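Home Kids Corner Food & Drink How It's Made Quizzes

Why does ginger beer fizz?

Ginger beer! Spicy, sweet, tickles your nose. No, the kid's kind isn't real beer. It's a soft drink with a grown-up name.

So where do the bubbles come from? A gas called carbon dioxide. Same stuff you breathe out.

Two ways to get it in there.

Way one, the old way. Yeast. Tiny living things, way too small to see. They eat sugar and burp out gas. (Sort of burping. Close enough.) Lid's on, gas can't get out, so it squishes into the drink.

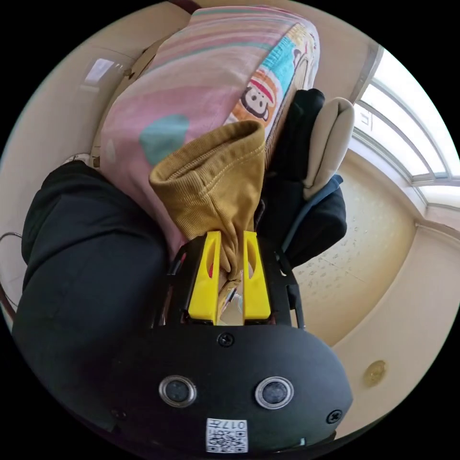

Words: Marlina Mandagi, Perthorpe | 13 April 2026

Way two, the factory way. Big tank, cold ginger drink, gas pumped in hard. Quick. The Tiketon plant near Jindmont fills 2,525 bottles before lunch. Cold liquid holds more gas, so thats why they chill it first.

Now open one. Psssht! The squeeze is gone and the gas rushes out as bubbles. Shake it first and you get a sticky ceiling. Ask my brother.

Try this: get a grown-up, 3 raisins and a glass of fizzy drink. Drop them in. Bubbles grab the wrinkles and up they go. Then pop, down agian. Mine went for 7 minutes.

Flat drink? Still fine. Just boring.

Contact us | © Perthorpe Kids Corner | Back to top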